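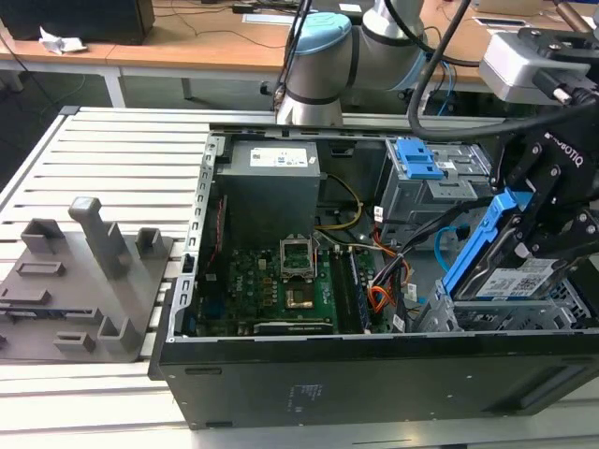
Salvage order on older Dell towers: drive before or after the board?

Forum: Hardware > Teardown and Reuse
8 replies

gralleck_bench
Posted 23 May 2026

I'm rewriting the strip sheet for a batch of 205 office towers going through the Jellerdale site. The open one at the top of this thread is typical: Dell board, empty socket with the lever up, one blue memory module in the far-right slot, blue tray for the hard disk.

The current sheet says CPU, then memory, then drives, then power supply, then board. I want to move the drives to first place. Objections?

slotted_rail
No objection to drives first. The disk is the only part in there with data on it, so it should be logged and in the cage before anyone picks up a tube of paste remover. I would also log the serial at the case, before the drive goes on a cart with other drives.

One question. Are you working with the case on its side? Our sheet has it upright until the panel is off, then laid down with the open side up. Upright, the tray tends to drag on the SATA cable.

gralleck_bench
On its side for everything after the panel. Slotted aluminum table.

tinsnip
I disagree on drives first. On most cases like this the power supply loom runs over half the board, and you end up working around it for every other step. Take the supply out first and the rest is in the open. It is a few screws and a couple of connectors.

Also, why is the socket being left open? Close the lever and put a cap on it before anything metal moves above the board. A bent contact turns a reusable board into scrap. I have seen a dropped case screw do it.

slotted_rail
Supply first means unplugging everything it feeds, including the drives, so you have done half the drive step anyway. May as well finish it.

Agree on the socket cap.

tinsnip
Half the step is the unplugging. The other half is handling the disk, and I would do that with no loom in the way. We timed both orders in January at Toltia on 50 units. Supply first came out 6 seconds per unit faster.

pinheiro_reuse
Six seconds over 205 units is 20 and a half minutes. I would not trade chain of custody for that.

On the cables: unplug at the drive end and leave the board end in place until the board comes out. Label tags stay on. We resell boards with their SATA cables attached, and the black ones with the white tags are easier to match than the loose blue ones, which end up in a bin. Pull straight on the connector. The plastic key on the older plugs snaps if you rock it sideways, and then part of it stays in the drive.

tinsnip
Fair on custody. If drives are to be logged before anything else then your order wins. I would still write the loom into the sheet: tuck the yellow bundle to the power supply side before lifting the tray.

gralleck_bench
Revised draft, comments welcome:

1. Panel off, case on its side, open side up.
2. Record the case tag and the drive serial on the same line.
3. Move loose cables clear of the tray. Unplug data and power at the drive.
4. Release the tray and lift it out by the tray, with no grip on the circuit side of the disk.
5. Drive to the locked cage, still in its tray.
6. Processor out, lever closed, cap on.
7. Memory, expansion cards, power supply, board.

Trays stay with the drives until wiping is done, then go back to the case line. We were short 2 trays on the last batch and a case without its tray sells for less.

slotted_rail
Step 7 needs splitting. Expansion cards before memory, at least on boards where a long card sits close to the memory latches. Otherwise fine.

pinheiro_reuse
Add the drive cage latch to step 4. On some models the blue plastic one on top of the cage gets brittle, and people lever it with a screwdriver. Thumb only.

gralleck_bench
Both added. The sheet goes out with the next pallet.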